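Nandircombe Rural Fire Cover: A Study of Water Supply and Response
Student project report, submitted 01/11/2010

Summary
This report examines how the town of Nandircombe provides fire protection to homes outside its hydrant district. The work draws on station logs, a road survey and a household questionnaire.

Background
The hydrant district ends at Durkerwood Road. Beyond it, crews depend on tanker water and on two farm ponds. The Pillay station keeps one tanker, which carries 2,000 gallons.

Method
Station logs were read for every call outside the district. A questionnaire was mailed to 549 households in August, and travel times were measured from the station to the end of each public road.

Findings
Most respondents did not know which pond served their road. The pond on the north side has no gravel approach, and a loaded engine cannot reach it in spring. Many households reported that they had never practiced leaving the house at night. Advice leaflets already ask residents to keep a coat and shoes near the bed in cold months.
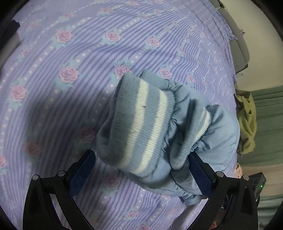 Recommendations
The town should build a gravel approach to the north pond and install a dry hydrant there. Road signs should show the assigned water source. A second tanker should be considered after the dry hydrant has been tested.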